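미니어처 차량 밑칠과 자석 고정 방법

Tulteo 1/56 스케일 장갑차 기준으로 작성하였다. Kelura 레진 차량에도 같은 순서를 적용할 수 있으나 포탑 링 지름이 다르므로 먼저 실측한다.

1. 세척
중성세제를 푼 미지근한 물에 부품을 10분간 담근 뒤 칫솔로 이형제를 제거한다. 완전히 건조한 다음 게이트 자국을 400번 사포로 정리한다.

2. 자석 삽입
포탑 하부와 차체 상면의 중심을 표시하고 핀바이스로 깊이 2mm의 구멍을 뚫는다. 순간접착제를 소량 바르고 자석을 넣는다. 극성은 접착 전에 유성펜으로 표시해 둔다.

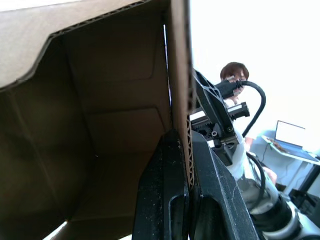 3. 밑칠
캔 스프레이는 20cm 이상 거리를 두고 짧게 끊어 뿌린다. 하부와 바퀴 안쪽을 먼저 칠하고, 마른 뒤 뒤집어 상면을 칠한다. 습도가 높은 날에는 표면이 하얗게 뜨므로 작업을 미룬다.

4. 기본색
Mevutero 164번을 물과 1:1로 희석하여 두 번 올린다. 패널 라인에는 205번 워시를 세필로 흘려 넣는다. 자석 면에 도료가 쌓이면 포탑이 뜨므로 마스킹 테이프를 붙인 상태에서 칠하고, 무광 바니시까지 마른 뒤 떼어 낸다.

작성: Thảo Vi, 2024년 12월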